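Workbench > Robots & Gadgets > Hands-on

Two weeks with a handheld gripper, and I'm hooked

I've wanted to try one of these for ages. You hold the gripper yourself, squeeze, pick things up, and the recordings become practice material for a robot arm later on. No arm in my house (sadly!), but a loaner came through Velesance in May and I cleared my evenings for it.

Setup took me 135 minutes, and most of that was me being stubborn about the software. The Dunwood quick-start sheet I'd printed was for an older release, so skip that one and go straight to the current notes. Once it was talking to my laptop I never had to redo it.

Then the fun part. I started with blocks, got bored, and moved on to bowls, which are so much more interesting! A block is the same from every side. A bowl wants to roll and slide and swing around between the fingers, and you have to decide where to grab it before you get there.

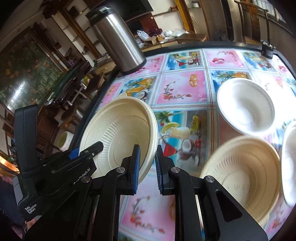

Rim grab on one of the molded disposable bowls. Note the blue textured pads.

I love those pads. The molded bowls have a wide flat rim, and pinching it feels very natural after a few tries – close on the edge, lift, turn your wrist. My early attempts were all far too fast. Slow down, keep your elbow in, and the recordings look a hundred times better when you play them back.

Things I'd change: the handle is tall, and my hand got tired in longer sessions. I'd also like a softer squeeze at the very end of the travel, where I tend to overdo it with thin stuff. The linkage is all out in the open, though, with screw heads right there at the pivots, and as someone who likes to see how a thing moves I could watch it open and close all day.

I've sent 2 batches over to the Skulberg forum, where people are comparing bowl grasps, and already got a nice long reply about approach angles. Next up is stacking, then cups with handles, if I can keep the loaner a bit longer.

Filed under: Grippers, Hands-on, Robot learning at home

© Yordanov Workbench | Contact | Back to top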